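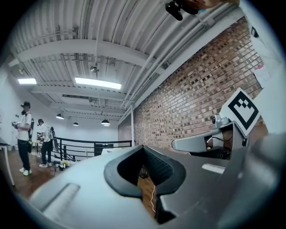
Welche Läufe stehen in diesem Datensatz?
Alle Windhundrennen, die auf der Bahn Dorton über 480 Meter gewertet wurden, dazu die Qualifikationsläufe, sofern eine Zeitnahme vorliegt. Probeläufe ohne Gegner sind nicht enthalten.

Dorton Laufdaten, Datenkarte

Stand: Februar
Pflege: Hina Marwat, Atif Sethi
Prüfung der Zeiten: Cremilda Xavier

Umfang

Die Sammlung umfasst 97 Renntage. Jeder Renntag liegt als eigene CSV-Datei vor, Trennzeichen ist das Semikolon, Zeichensatz UTF-8. Dezimalzahlen stehen mit Punkt. Pro Renntag gibt es bis zu 58 Zeilen, eine Zeile je Hund und Lauf.

Die Dateien liegen im Ordner laeufe. Im Ordner stamm liegt eine einzige Datei mit den Stammdaten der Hunde (Name, Wurfjahr, Geschlecht, Trainer). Verknüpft wird über hund_id.

Felder in laeufe

renntag: laufende Nummer des Renntags
lauf: Nummer des Laufs am Renntag
hund_id: Schlüssel zur Stammdatei
box: Startbox, 1 bis 8
gewicht: Gewicht beim Wiegen in Kilogramm, eine Nachkommastelle
zeit_1: Zwischenzeit an der ersten Marke, in Sekunden
zeit_ziel: Zielzeit in Sekunden, zwei Nachkommastellen
platz: Einlauf, bei totem Rennen doppelt vergeben
status: leer, NG (nicht gestartet), AB (abgebrochen) oder DQ
bahn: trocken, feucht oder schwer, laut Eintrag der Rennleitung

Reserven tragen die Nummer der Box, aus der sie gestartet sind. Die Reservenummer aus dem Programm wird nicht gespeichert.

Herkunft

Die ersten 30 Renntage wurden von Bushra Bangash aus gedruckten Ergebnislisten abgetippt. Ab Renntag 31 stammen die Werte aus dem Export der Zeitmessanlage. Die abgetippten Dateien enthalten keine Zwischenzeiten, zeit_1 ist dort durchgehend leer.

Bekannte Fehler

Renntag 48 hat keine Gewichte. Die Wiegeliste fehlt, und die Spalte bleibt leer, bis sie auftaucht.

Kalska und Kudano laufen in älteren Listen mehrfach unter vertauschter Decke. In der Stammdatei sind beide getrennt geführt, die Läufe wurden nach dem Zielfoto zugeordnet. Wer noch die Version vor dieser Korrektur hat, sollte neu laden.

Soomro erscheint zweimal im Stamm. Es handelt sich um zwei Hunde gleichen Namens aus verschiedenen Jahrgängen. Bitte nie über den Namen verknüpfen.

Die Angabe zur Bahn ist eine Einschätzung, keine Messung. Wechselt der Zustand während eines Renntags, gilt der Eintrag ab dem Lauf, bei dem er geändert wurde.

Verwendung

Geeignet für Auswertungen zu Boxen, Zwischenzeiten und Formverlauf. Wettquoten sind nicht enthalten und werden auch nicht ergänzt. Ein Vergleich mit anderen Bahnen ist ohne Umrechnung nicht sinnvoll, der Radius der ersten Kurve in Dorton ist eng und kostet die äußeren Boxen Zeit.

Änderungen und Meldungen

Korrekturen bitte mit Renntag, Lauf und Box melden, am besten mit einem Scan der Ergebnisliste. Meldungen ohne Beleg werden notiert, aber nicht eingearbeitet. Das Einlese-Skript (lesen.py) hat Cauã Camargo geschrieben. Es erwartet Python 3 und bricht ab, wenn eine Datei unbekannte Werte im Feld status enthält.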